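Went to the Tuvalix open day at Beltamness this afternoon. I had a free pass and low expectations. Posting as I go, mute me if robots bore you.

## 1/

The invite said "see everyday tasks done by everyday robots." The everyday task turned out to be wiping a whiteboard. I own a whiteboard. I have never once thought, boy, I wish a machine would handle this for me.

## 2/

Before you get to the robot you sit through a talk. Slides, a video, then a number in very large type: 823 practice wipes. I asked how many of those ended with a clean board. The answer was that they "look at the whole picture." Okay then.

## 3/

The setup is one black arm, one gripper, one table and one board lying flat. Red marker scribbles in the middle, eraser in the gripper, felt side down. 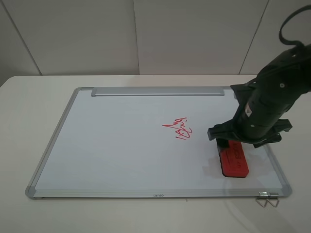
I'll give them this much, it didn't drop the eraser while I was standing there. But flat on a table is the easy version. Every whiteboard I've used at work is screwed to a wall, and the person who wrote on it pressed too hard and left it up since December. I asked if they'd tried a wall. "On the roadmap."

## 4/

Also asked what happens with old marker, the kind you have to spit on. Got a polite laugh and no answer.

## 5/

Somebody is going to reply that the whiteboard isn't the point, it's about teaching the arm to press on a surface and move along it without pushing too hard. I know. They said so in the talk and I think it's a fair point. What bugs me is that the flyer didn't say that. The flyer said "ready for your office."

## 6/

They have a screen showing the gripper's own view, which I liked more than the arm itself. You get the two fingers with the ridged inside edges, a lot of white table, and one corner of the board. White board on a white table in front of a pale gray wall. If it weren't for the silver frame I'm not sure I could find the edge myself. 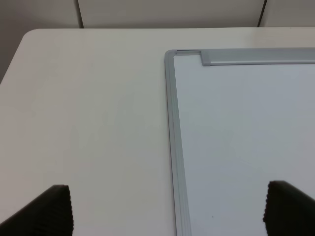 ## 7/

So I asked about that too. Would it work on a dark desk? On a desk with a coffee cup and 4 phone chargers on it? The guide said clutter is "a separate workstream." My whole desk is a separate workstream.

## 8/

Price. Nobody at the table would give one. A handout from Teuber, who I gather sell the arms, says to contact them for a quote. Dunier had a stand next door and wouldn't quote either. When two companies in one room both go quiet at the same question I start holding on to my wallet.

## 9/

Stayed for a second look at the screen after the crowd moved on to the sandwiches. Much better time to go, by the way. You can stand close, and the staff talk like regular people once the microphone is off.
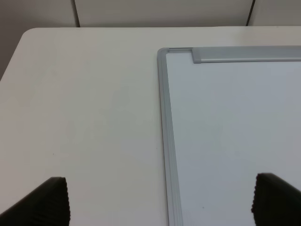 One of the engineers told me the goal is 1000 wipes on boards of different sizes before they change anything else. That was the first thing all day I believed without squinting. It's slow, dull work and she didn't try to dress it up. I wish she'd given the talk.

## 10/

A few people have asked if it's worth going. Parking is free, the line was short, and kids are allowed up to the tape. If you want to see an arm up close, sure. If you're going because your boss saw the flyer and wants one for the conference room, take the list of questions from this thread and make them answer all of it - especially the wall one.

## 11/

Last post. I signed up for the next open day because they promised an upright board. If it's lying on a table again I'm going straight to the sandwiches.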